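3.2 Tonal rendering of pale and dark surfaces in print

The second part of the study deals with how low-contrast originals survive the move from screen to paper. Two archives were used. The Widmer archive holds landscape work made on film between 1996 and 2000, mostly coastal rock and still water under overcast skies. The Hesia archive is digital and more mixed in subject. After duplicates were removed, 684 files remained, of which 637 had an embedded color profile and could be printed without manual assignment. The others were left out of the main analysis and are treated in Section 3.4.

All files were printed on two papers, Zinton matte and Remard baryta, with the same printer and ink set. Black point compensation was left on. No sharpening was applied after resizing - a choice that lowers apparent detail in the matte prints but keeps the two sets comparable. Prints dried overnight before they were measured.
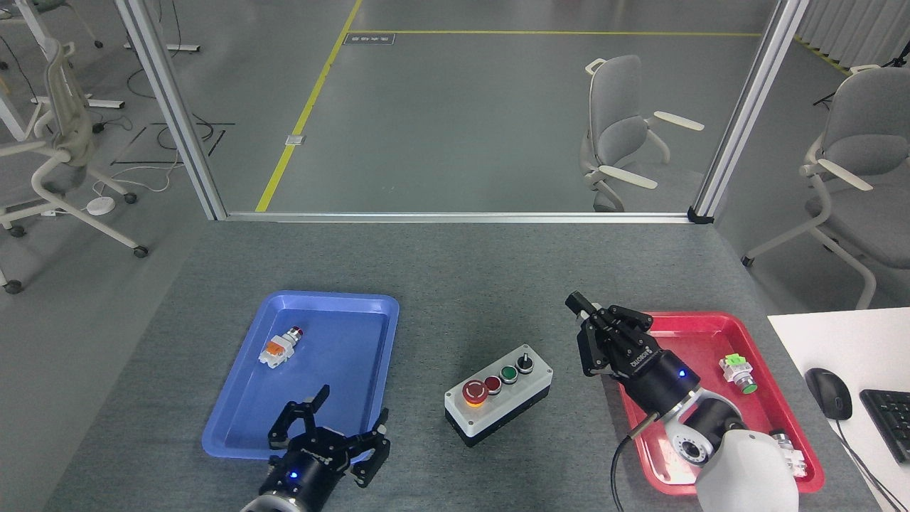
Figure 3. Light blue tray and black gripper on gray fabric.

Large areas of nearly uniform tone were the hardest to hold. On the matte paper, pale water in the Widmer files lost its separation from the sky in the upper fifth of the tone scale, and viewers tended to describe the result as flat. The baryta prints kept this separation but showed a slight cool shift in the same region. Dark rock behaved in the opposite way: shadow texture was visible on both papers under gallery lighting, yet fell away on matte at lower light levels.

The effect of paper was larger than the effect of archive. Film grain in the Widmer scans appears to mask some banding in smooth gradients, so the two archives are reported separately in Table 2. Viewing distance was fixed for all ratings and is discussed with the lighting setup in Section 3.3.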